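오코라 학원 소개

오코라 학원은 성인과 고등학생을 대상으로 하는 통번역 및 비즈니스 영어 교육기관입니다. 처음에는 주택가 2층의 작은 교실 한 칸에서 번역 첨삭반 하나로 시작했습니다. 지금은 수강생 200명이 다니고 있으며, 강사진은 8명입니다.

설립자이자 원장인 에일린 갈랑(Aileen Galang)은 해운회사에서 계약서와 사고 보고서를 번역하던 실무자 출신입니다. 회사에 다니면서 후배 직원들의 영문 메일을 고쳐 주던 일이 저녁 모임이 되었고, 모임에 나오는 사람이 늘자 퇴사하고 학원을 열었습니다. 원장은 지금도 화요일을 포함한 정규 수업을 직접 맡기보다 첨삭을 주로 담당합니다. 신규 수강생의 첫 과제는 모두 원장이 읽습니다.

학원 이름에는 특별한 뜻이 없습니다. 전화로 불러 주었을 때 잘못 받아 적는 사람이 적은 이름을 골랐습니다.

수업 방식

한 반의 정원은 정해져 있고, 정원이 차면 대기자로 받습니다. 모든 반은 쓰기 과제가 있으며 과제를 내지 않은 주에는 첨삭도 없습니다. 말하기 수업이라도 마찬가지입니다. 수업은 60분이고, 끝난 뒤 25분 동안 강사가 교실에 남아 질문을 받습니다. 질문이 없는 수강생은 먼저 나가셔도 됩니다.

교재는 시중 교재와 자체 교재를 함께 씁니다. 자체 교재인 '카투스'는 메일, 회의록, 견적 문의, 클레임 답변처럼 회사에서 자주 쓰는 글을 주제별로 묶은 것입니다. 초판은 원장이 복사기로 제본했고, 현재 판은 강사들이 나누어 고쳐 썼습니다. 교재만 따로 판매하지는 않습니다. 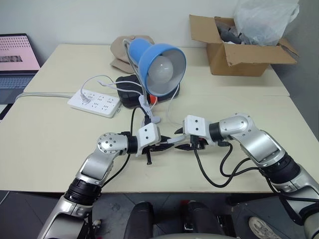
읽는 시간 4분

개설 과정

비즈니스 쓰기반은 초급과 중급으로 나뉩니다. 초급은 문장 단위의 교정을 하고, 중급은 한 건의 업무를 처음 문의부터 마무리 메일까지 이어서 씁니다. 두 반 모두 저녁 7시에 시작합니다.

산업번역반은 설명서, 사양서, 안전 수칙을 다룹니다. 영한과 한영을 번갈아 하며, 용어집을 만드는 법을 먼저 배웁니다. 번역 경력은 없어도 되지만 레벨 테스트는 보셔야 합니다.

순차통역반은 메모 훈련과 짧은 연설 통역으로 구성됩니다. 녹음한 파일을 스스로 받아 적는 과제가 많아 다른 반보다 시간이 더 듭니다. 상담 때 이 점을 꼭 말씀드리고 있습니다.

고등학생반은 방학 기간에만 엽니다. 내신이나 수능 대비반이 아니며, 영어로 된 기사와 수필을 읽고 요약문을 씁니다.

기업 출강

사내 교육도 맡고 있습니다. 부품 유통사 올스테드와 포장재 회사 터콧의 직원 교육을 진행해 왔습니다. 출강 전에는 담당자에게 실제로 쓰는 문서를 몇 건 받아 보고, 회사 이름과 금액을 지운 뒤 연습 자료로 바꿉니다. 받은 문서는 과정이 끝나면 폐기합니다. 출강은 시내만 가능하고, 시외는 온라인 수업으로 대신합니다.

시설

학원은 건물 2층과 3층을 사용합니다. 2층에 교실과 상담실이 있고 3층에는 자습실과 통역 연습실이 있습니다. 자습실은 수강생이면 수업이 없는 날에도 쓸 수 있습니다. 음료는 뚜껑이 있는 것만 가지고 들어오실 수 있습니다. 엘리베이터가 없으므로 계단 이용이 어려운 분은 상담할 때 알려 주십시오. 1층 회의실을 빌려 수업한 적이 있습니다.

주차는 건물 뒤편에 할 수 있으나 자리가 적습니다. 저녁 수업 시간에는 거의 차 있으니 대중교통을 권합니다.

수강료와 환불

수강료는 과정마다 다르며 상담실과 접수처에 게시되어 있습니다. 교재비는 별도입니다. 개강 전에 취소하면 전액을 돌려드리고, 개강 후에는 관련 법령의 기준에 따라 남은 수업분을 계산합니다. 개인 사정으로 빠진 수업은 같은 과정의 다른 반에 자리가 있을 때 보강할 수 있습니다.

등록 안내

정규 과정은 두 달 단위로 운영합니다. 다음 학기는 2월에 시작합니다. 레벨 테스트는 쓰기 한 편과 짧은 면담이며, 비용은 받지 않습니다. 결과는 면담이 끝난 자리에서 말씀드립니다.

상담은 전화나 방문으로 신청하시면 됩니다. 접수처는 오후 1시부터 밤 9시까지 열려 있습니다. 수업 중에는 전화를 늦게 받을 수 있으니 문자를 남겨 주시면 차례대로 연락드리겠습니다.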